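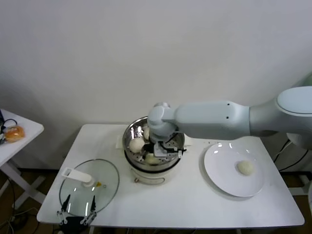 The Giltenach depot has released its findings on the main gearbox removals in the utility helicopter fleet, and the short version is that the life limit is staying at 3000 flight hours. One airframe lost its gearbox at 506 hours, which started the review. The part at issue is the scavenge strainer, a round metal disc dotted with small holes, the same general layout as the bottom of the steamer basket in the photo. Oil drains through, debris stays on top, and a chip detector sits next to it.

The detector worked. It gave a caution light in the cruise, the crew landed at the nearest field, and the plug was pulled and inspected. Fuzz on the magnet, within limits. Plug cleaned, ground run of 15 minutes, no further light, aircraft released. All per the manual as written.

The strainer was left alone at that point. The manual only called for a strainer inspection after a second light inside the monitoring window. The second light came on the ferry leg back to Tshabalala.

When the strainer came out it had flakes on it that were too large to be wear fuzz. Lab analysis matched them to the bearing steel on the input pinion. Spalling had started on one roller and spread to the race. Gear teeth were fine.

Sustero builds the gearbox and did the teardown. Their report puts the cause down to corrosion pitting on the roller, most likely from a long stretch in storage before the unit was fitted. Preservation oil was on the record card. The card doesn't show when it was last renewed.

That is the part of the report I would read twice. Flight hours on that gearbox were low. Calendar time was not, and the life limit is counted in flight hours only.

Three changes follow. First, the strainer comes out on the first chip light, every time. It adds work on the ramp and needs a new seal, so seals now go in the deployed spares kit.

Second, stored gearboxes get a calendar inspection with a borescope look at the input bearing. Vovico holds the storage contract and starts on the existing stock in October. Units with no preservation date on the card go first.

Third, the ground run after a chip light has to include time at flight torque, tied down. A run at idle puts very little load on the input pinion and is a weak test of a bearing that is beginning to spall.

No change to the overhaul interval. Tumelo Lekota signed the engineering note and the reasoning is plain enough: the other high-time units opened at overhaul show no bearing damage, and cutting the interval would send sound gearboxes to the shop while doing nothing for units sitting in crates.

I agree with that, with one reservation. Vibration data was recorded on the affected aircraft and the input bearing trend was rising before the first light. It stayed under the alert threshold. The note says the threshold is "under review" and gives no completion date.

A rising trend and a chip light together should ground the aircraft until the strainer has been checked. At present the two sit in separate systems, and the line crew sees only the light.

For those asking about the tail gearbox - different bearing, different supplier, splash lubricated, no strainer. It is outside the scope of the review.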